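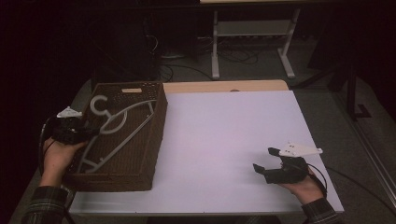

Wardrobe and laundry sorters wanted - Vascombe, Sitbridge site

Posted 27th February. Open until filled, so don't wait.

We need 6 people. Sorting, hanging, folding, packing away. Hangers, baskets, trays, drawer boxes, all the small stuff that ends up on a closet shelf. It's table work mostly. You stand or sit, your pick, we have stools.

What you'd be doing

Putting hangers into a tray and taking them out again. Shirts on hangers, shirts off hangers. Socks paired. Towels folded in thirds, then in half. Wicker-look trays filled, emptied, wiped down, put back where the label says. Same job many times over with small changes - different tray, different side of the table, other hand first. A supervisor gives you a card with the order for each round. Please follow the card, even if you know a faster way. Everybody knows a faster way.

It is repetitive. If you like a quiet job and a tidy table you will do fine. If you get bored quick, proabably not for you.

Hours

Shifts are 18 hours a week, split however works between us. Mornings fill up first. Paid break each shift. Contract runs through August, might extend, can't promise.

Pay

Hourly, paid every 2 weeks. Rate is on the offer sheet, same for all sorters, no haggling. Finish the full run and there's a 3000 dollar completion bonus on top. Leave early and you keep your wages but not the bonus, sorry.

You need

- to be 18 or over
- two steady hands and decent close-up eyesight (glasses fine)
- OK with standing a while, light lifting only
- able to turn up on time. Really. The table is set before you come in
- no experiance needed. Hotel, laundry, retail stockroom or costume work is nice to have

Clothes: long sleeves OK, flannel or whatever you like, but snug at the cuff. No dangly bracelets, they catch on the hanger hooks. Flat closed shoes. Room is carpeted and on the cool side so bring a layer.

Getting here

Sitbridge, the old Lernach building, side entrance off the parking lot. Bus stop out front. Free parking, first come. No lunch place nearby but there is a fridge and microwave.

How to apply

Short email to the Osei desk at Vascombe, subject line SORTER. Tell us:
name and phone
which hours you can do
left or right handed
any work you've done with clothes or packing, one or two lines is plenty

No resume needed. No cover letter either please. We call people back in the order they write. There's a paid tryout, 2 hours, one basket of hangers and a pile of shirts - then you hear from us the next day, yes or no.

Applied last time and didn't get a call? Write again, we had more people than places.

Questions about the building or access, same email, put ACCESS in the subject.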